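Teaching a simulated arm by remote control, one jog at a time
By Lilibeth Bautista

I put off learning this for months because I figured I needed a real arm, a big bench and a lot more patience than I have. You need the patience. Everything else fits on a laptop! I do all my early practice in Clivita, with a Grurgate hand controller plugged in over USB, and what follows is how I record a demonstration that a learning script can use later on.

I'm assuming you already have Clivita running and an arm loaded. If the arm shows up and the sliders make it move, you're ready.

Step 1. Start with nothing in the room

Open a blank world. No table, no bins, no walls, just the arm on a plain gray backdrop. I know it's tempting to go straight to the full kitchen setup (I did, and I spent my whole first evening bumping into a counter I couldn't see). With a bare world you can learn which way the stick sends the hand before anything is in the way.

Save this world under its own name. You'll come back to it every time you change a controller setting, trust me.

Step 2. Get in close and look at the fingers

Before you record anything, move the view right up to the gripper and work the trigger slowly. Stop with the fingers partway and have a good look at both sides. You want to know where the dark blocks at the finger ends sit compared with the pale blue geometry between them, because from farther off those few pixels all mush together.

If one side seems to sink into the blue mesh, check your contact settings now. Mine had a collision shape left over from an old model, and I lost two evenings of recordings to it.
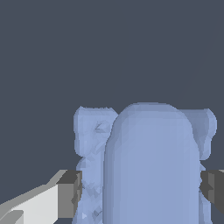

Step 3. Slow everything down

The stock speed on the Grurgate is way too fast for teaching. Go into the mapping page and bring the translation scale down to 80, then leave rotation a little lower than that. It will feel like driving through syrup for the first ten minutes. Stick with it! Your script is going to copy your hands, wobbles and all, and a slow clean path is worth a pile of quick jerky ones.

A few settings I always touch:

- Deadband up a notch, so the arm holds still when my thumb is resting on the stick.
- Trigger set to hold, so I don't have to squeeze through a whole move.
- Rotation lock on a side button. I use this one constantly.

Chia-jung Wu talked me into the rotation lock. I'd been trying to steer all six directions at once like some kind of helicopter pilot, and my paths looked like a dropped noodle. Now I move first, lock, turn, unlock, and move again.

Step 4. Pick a side view and keep it

This is the part where I see new folks go wrong most often. They swing the view around in the middle of a demonstration, and then "left" on the stick isn't left on the screen anymore, and the hand goes sailing off somewhere. Choose one view before you hit record and leave it alone until you stop.

I like looking at the arm from the side, far enough back that I can see the joints bend and still make out the blue at the bottom of the hand. The bend at the elbow tells me plenty. When it starts folding up tight I know I'm asking for a pose it won't like, and I back off and come in from a different angle. 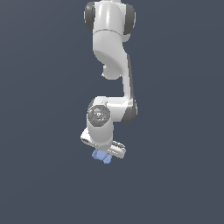
Side view in Clivita, with the elbow above the hand and the blue geometry right under the gripper.

With the view settled, press record and count to three in your head before you touch the stick. Those quiet seconds at the front give the script a clear starting pose. Do the same at the end. My early takes all began with the arm already flying, and trimming them by hand is a miserable job.

Move in one direction at a time if you can. Down, stop. Over, stop. Turn, stop. It looks stiff when you watch it back and that's fine, you can blend the corners later in the export window.

Step 5. Check your directions against the joint

Sooner or later you'll push forward and the hand will go sideways. Usually the controller is set to follow the hand's own directions when you thought it was following the room's (or the other way around). I've mixed these up more times than I'd like to put in print.

So do a quick test. Bring the arm back to its resting pose and find the round gray face on the elbow. In my setup there are little red, green and blue dots along its rim, and I take them as my reminder of which way is which. Tap the stick once in each direction and write down what the hand does. If your notes don't match the mapping page, fix it there and don't try to retrain your thumbs.

Look at the fingertips too while you're parked. I leave just a narrow gap between the two at the start of every take, always the same, so the first thing my script learns isn't a random finger position.
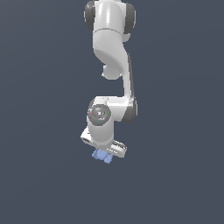 Irgate Workshop Notes, Issue 80

Step 6. Record a batch, then throw some out

One good take teaches very little. For my Trujillo project (a simple reach, turn and come back) I ended up with 972 takes over the winter, starting in January, and I kept 675 of them. That sounds like a lot of waste but most of the rejects were from the first couple of weeks, when I hadn't slowed the controller down yet.

I toss a take if the arm stalls near the end of a joint's travel, if I bumped the view, or if I can hear myself muttering on the voice memo. A pause in the middle is okay as long as it's short.

Vary your starting pose a bit as you go. I move the hand over a little between takes, sometimes up, sometimes toward the elbow side, and I write the offset in the file name so I can sort by it.

Step 7. Play it back before you train

Run each keeper at normal speed with your hands off the controller. If the replay drifts away from what you recorded, your time step probably changed between sessions. Set it back, replay, and check the last pose again.

Once the replays match, export the folder and point your training script at it. My first run used only 305 takes and it already got the reach part. The turn needed more, and I'm still adding to that set in the evenings.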